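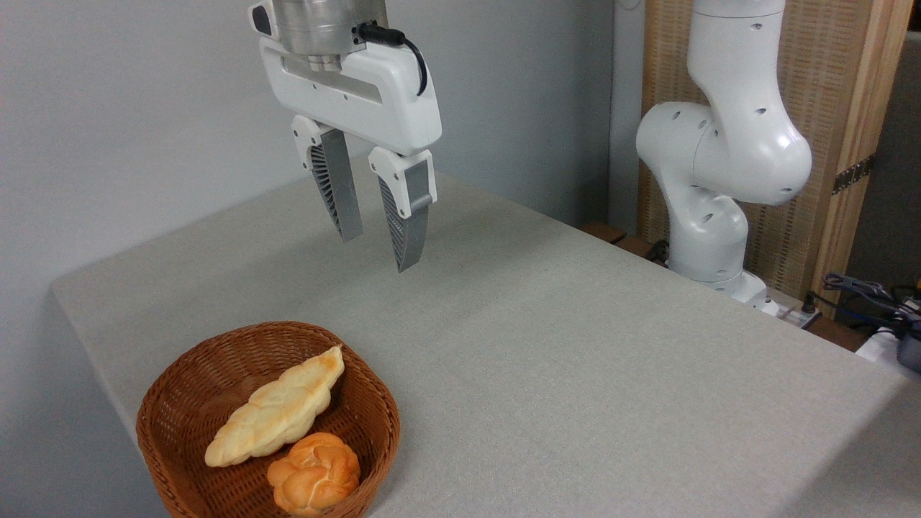 Storkel takes over Genska yard and keeps the refit crew

Boatbuilder Storkel has completed its purchase of the Genska yard, bringing the two businesses under one management after nine months of talks. The yard's refit crew, paint shop and slipway are all part of the sale. The Genska name will stay on the gate and on the refit side of the business, while new hulls will carry the Storkel plate.

The yard has been building and repairing aluminum workboats on the same stretch of river since the present owners' father bought the lease. Its customers are mostly harbor pilots, ferry operators, oyster growers and county marine units. Storkel builds larger boats a short way up the coast and has been turning away repair work for lack of space on the hard.

"We had customers asking us to haul their boats and we were sending them somewhere else," said Zuzana Rusnák, who becomes general manager of the combined company. "Often it was Genska we were sending them to. The two yards have been sharing customers for a long time."

Rusnák joined Storkel as a naval architect and later ran its production office. She will split her week between the two sites until the end of the year and then move her office to the river yard.

What changes at the river

The main building shed will be extended toward the road by one bay. That gives enough length to put two hulls under cover end to end, where at present one of them has to sit outside under a tarp once the wheelhouse goes on. The county has approved the drawings, and the footings are due to be poured in October, ahead of the wet weather.

The slipway winch is being replaced. The old one was rebuilt twice and parts for the brake have become hard to find. While the new winch goes in, the slip will be closed, and boats will be lifted out with a hired crane at the public dock on the other bank. Owners with a haul-out booked in that period will hear from the yard office directly. The crane cost will be carried by the yard and owners will be charged the normal slip rate.

Pressure washing will move to a new concrete pad behind the paint shop. The pad drains to a settling tank and filter, and the water is reused for the first wash. Bottom paint scraped by hand still has to be bagged and taken to the bins by the gate, as before.

Rates for storage on the hard stay where they are through the winter. Labor rates will be reviewed in the spring, and Rusnák said customers with signed quotes would be billed at the quoted figure even if the work ran past that date.

The Susero class

First out of the extended shed will be the Susero, a pilot and patrol boat that both yards had a hand in before the sale. Storkel drew the hull and Genska's welders built the prototype, which has been running with a pilot association since last fall.

The production boat is 13 meters overall, with twin diesels and waterjets. The prototype had shafts and propellers. Skippers liked the way it handled at low speed but lost too many days to pot lines wrapped around the gear, and the change to jets was made at their request. The engine room hatch has also been widened so that a full engine can come out without cutting the deck.

The wheelhouse sits on rubber mounts and can be lifted off in one piece. On the prototype this brought cabin noise down enough for the crew to talk in a normal voice at cruising speed. The mounts will be checked at each annual haul-out and are a stock part.

Two versions are offered. The pilot version has wide side decks, a heated handrail all the way around and a boarding platform forward of the wheelhouse. The patrol version gives up some of that deck for a larger cabin and a dive door on the starboard side. Either can be had with a towing post.

Two of the boats are on order, both for the pilot version, and a third buyer has paid to hold a build slot. Rusnák said the yard was aiming for 18 weeks from cutting plate to sea trials once the longer shed is in use. The prototype took far longer than that, with several stops while drawings were changed.

Jobs and training

No layoffs are planned at either site. The yard is looking for aluminum welders, a marine electrician and a storekeeper. Welders will be asked to do a test piece, and people whose tickets have lapsed are welcome to apply -- the company will pay for the retest of anyone it takes on.

The apprentice program that Storkel runs will be opened to the river yard from the next intake. Apprentices spend their first year moving between fabrication, fit-out and the engine shop before they pick a trade. Those who already work at Genska as helpers can apply without going back to the start of the pay scale.

Years of service at Genska will count in full toward vacation and pension under the new owner. Paydays move from monthly to every second week, and the office has forms for anyone who needs a bridging payment during the changeover.

The workboat Fan

Several readers have asked about the Fan, the old steel launch tied up at the end of the yard jetty. She was included in the sale with everything else afloat. Storkel has no plan to scrap her. The hull was gauged at the last haul-out and needs new plate along the turn of the bilge on the port side, and the engine runs but smokes heavily until it is warm.

The plan for now is to keep her as the yard tender, doing mooring work and moving dead boats to the slip. The plating will be given to the apprentices as a winter job. Her wooden wheelhouse will be kept, with the rotten corner post replaced and the windows bedded again.

Contacts

The yard office phone number and the emergency haul-out number are the same as before. Invoices dated after the sale will show the new bank details, and customers who pay by transfer are asked to call the office and confirm the account by voice before sending money. Keys for boats on the hard are still held at the front desk, and the gate is locked at 6 p.m. -- call ahead if you need to work later.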